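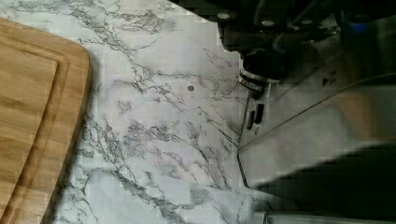

Arbeitsplatte mit grauer Marmoraderung, links ein Holzbrett.

Leinenhemden: Gewicht, Schnitt, Wäsche

Lange habe ich Leinen gemieden, wegen der Knitterfalten am Ellbogen und am Rücken. Im Mai habe ich dann doch ein Hemd von Cetanell gekauft, Modell Atano, Farbe Naturweiß. Inzwischen liegen vier Stück im Schrank.

Das Atano hat laut Etikett 70 % Leinen und 30 % Baumwolle. Der Baumwollanteil macht den Griff weicher, die Falten fallen flacher aus. Reines Leinen trocknet schneller, kratzt am Kragen aber mehr, jedenfalls bis zur fünften Wäsche.

Zum Schnitt: Die Schulternaht sitzt bei mir einen Fingerbreit zu weit außen. Mit Gürtel und dunkler Hose stört das wenig, unter einem Blazer schon. Das Modell von Vovthorpe ist schmaler, dafür spannt es beim Sitzen über der Knopfleiste.

Gewaschen wird bei 40 Grad, Schleudern mit 600 Umdrehungen, kein Trockner. Gebügelt wird auf links, solange der Stoff noch feucht ist. Den Kragen zuerst, dann Manschetten, dann Rücken.

Die Knöpfe am Atano waren schwach angenäht. Zwei habe ich mit gewachstem Garn ersetzt, der dritte von oben ist als Nächstes dran.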